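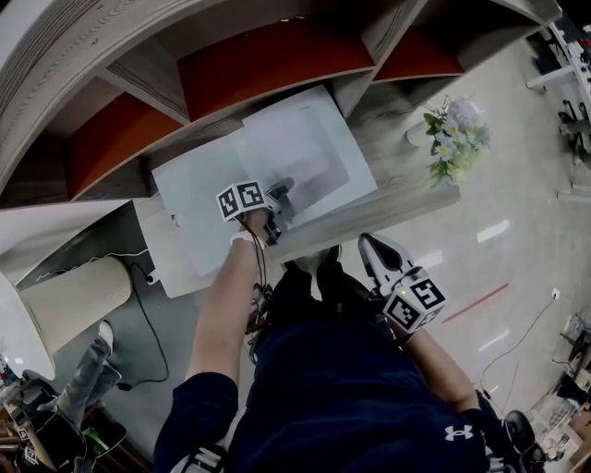
Sugeng Sembiring
Staff Writer

The Bornthorpe branch library will close for 10 days in September while crews replace the boiler and repair the roof over the reading room.

The city council approved the work at its last meeting. Wikby, the contractor, will start with the roof and move to the boiler once the reading room is sealed.

Branch manager Mandla Molefe said the boiler failed twice last winter and parts for it are no longer sold.

"We kept it going as long as we could," Molefe said. "People were reading in their coats."

During the closure, borrowers can pick up holds at the Amenetti Street branch, which will stay open an extra two hours each evening. No fines will be charged on items due while the building is closed. The book drop on the north side will be locked, and the parking lot will be used for equipment.

The Saturday story hour will move to the Wongsuwan Community Center. Space there is limited to 150 people, and families should sign up at the front desk or by phone. The tax help desk and the English conversation group will take a break and resume when the branch reopens.

Shelves nearest the work will be covered with plastic sheeting. Local history files will go into storage at the main library and can be requested with two days' notice.

Molefe said the carpet in the reading room, which has water stains near the windows, is not part of this project. The library plans to ask for that money in next year's budget.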